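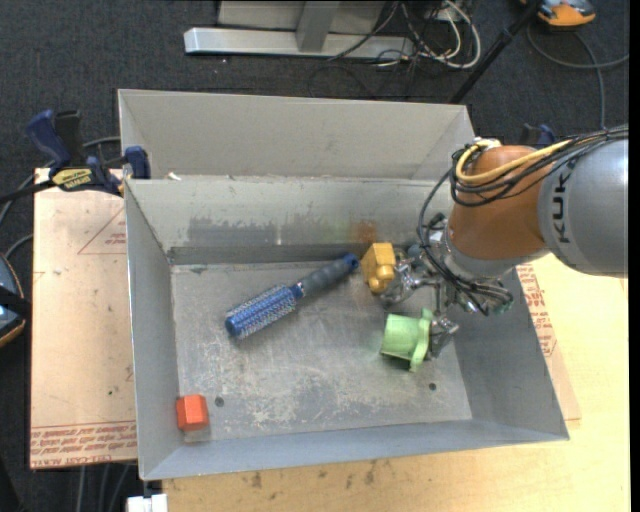

Grudimcombe Shared Workshop > Shop > Robot Cell Parts > Trurnance Picking Bin Kit

Trurnance Picking Bin Kit, Large
Item 2501
In stock, ships flat in one box

The Trurnance is an open sheet-metal bin with sloped sides, made for people who have got hold of a robot arm and would like it to pick things up. It holds objects. It keeps holding them when the arm gets its sums wrong and shoves everything into a corner, and that is most of what you will be paying for.

We sell it because we got tired of using dresser drawers. A drawer has straight sides, and anything that ends up against a straight side is there until a person comes and gets it. Sloped walls send the stuff back toward the middle, or at least in that direction. Small blocks still find the corners. We have made our peace with small blocks.

What's in the box
Four wall panels, one floor panel, one tall rear panel
23 screws (the drawing asks for 22, and you will be glad)
Rubber strip for the rim
Hex key
Assembly sheet by Iresha Pathirana, second edition, with the left and right walls now labeled correctly

Not in the box
Arm, gripper, clamps, table, or anything to pick up. Bar clamps from any hardware store will do, and so will the kitchen junk drawer for the last one.

Setting it up
Put the panels together loosely, square up the floor, then tighten. Set the bin on a wooden top and clamp it by the rim, on opposite sides. Use two clamps. Lakmal Bandara used one for most of November and spent a good part of it re-teaching pick positions to a bin that was slowly leaving.

Keep the tall panel at the back, facing the arm's worst habits. Route your cables so the wrist can turn all the way without dragging a loop over the rim. Then run the whole thing at low speed with the bin empty, watching the elbow as well as the gripper, and keep a hand on the stop button. Everybody watches the gripper.

What to put in it
Start with a block. Move on to cups, then to anything with a handle. Hairbrushes are harder than they look, as the bristles give and the barrel rolls — Anoma Roy recommends them to anyone who is feeling confident. Toys are good value. Avoid eggs until you have been at it a while, and then avoid them anyway.

Finish and wear
The floor is bare metal and it will scratch. Ours looked tired inside a month and has looked the same amount of tired ever since. Scuffs have never bothered the arm. If the shine bothers your camera, the optional Lelludent mat (item 154) lies flat over the floor and takes the glare off. It also covers the holes in the floor, so don't hose the bin down with the mat in. Don't hose it down near the arm at all, come to think of it.

Spare parts
Floor panel, item 101
Rubber strip, sold by the length
Rear panel, ask us
Screws, free if you come by in person and look sorry

Notes from buyers

"Went together in an evening. One wall is wider than the other and I took it apart twice before reading that this is on purpose." Rezaul Cassim

"Solid. My gripper came down a finger's width too low and the bin won. Wish the page had said so." Iddrisu Kyei

It says so now: teach your lowest height with a piece of cardboard on the floor of the bin, then take the cardboard out.

Returns
Unassembled kits can come back in the original box. Assembled ones can come back too, if you can get one through the door on Sivakumar Lane without taking it apart. Dents are yours to keep.

Related items: Lelludent mat, rim clamp pads, cable hooks, replacement hex key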